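In Defense of the Empty Box

3 min read

I have moved four times in my adult life, and each time the heaviest thing I brought along was air, carried in boxes inside other boxes. The blender has been dead for years. Its box is in excellent health.

There are two schools of thought on empty boxes. The first holds that a box is finished the moment you lift the thing out of it, and that it should be flattened by supper. The second, to which I belong, holds that you never know. My school has less floor space and, I admit, most of the spiders.

People who flatten boxes like to talk about clutter. They'll pay $15 for a lidded plastic tub to hold the odds and ends that used to live happily in cardboard, then $15 for another when the lid of the first one cracks. I don't call that tidying. I call it renting.

A good box gets better once the shine is off it. The flaps give up and lie where you put them, the corners soften, and whatever was printed on the outside gets scuffed enough that you stop reading it as an advertisement. At that point it will take Christmas lights, tax papers or a cat.
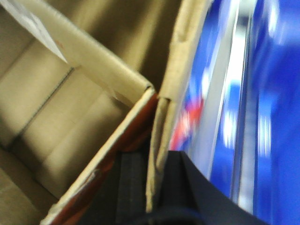

Helmi Tikkanen wrote in after my last column on closets to say that keeping a box is only a way of putting off a decision, and that she got rid of hers in a single afternoon in December and has not missed one of them. She also asked whether I had anything the right size for mailing a lamp.

I did, as it happens. I had three.

She has a point about the decision, though. Some of mine are being kept for a return window that closed when my niece was in grade school, and she now drives. I can't defend those. I can only say that they nest very nicely, and that the hall closet door still shuts if you lean on it with your hip and turn the knob to the left.

Contact the editors | © Editwood. All rights reserved. | Back to top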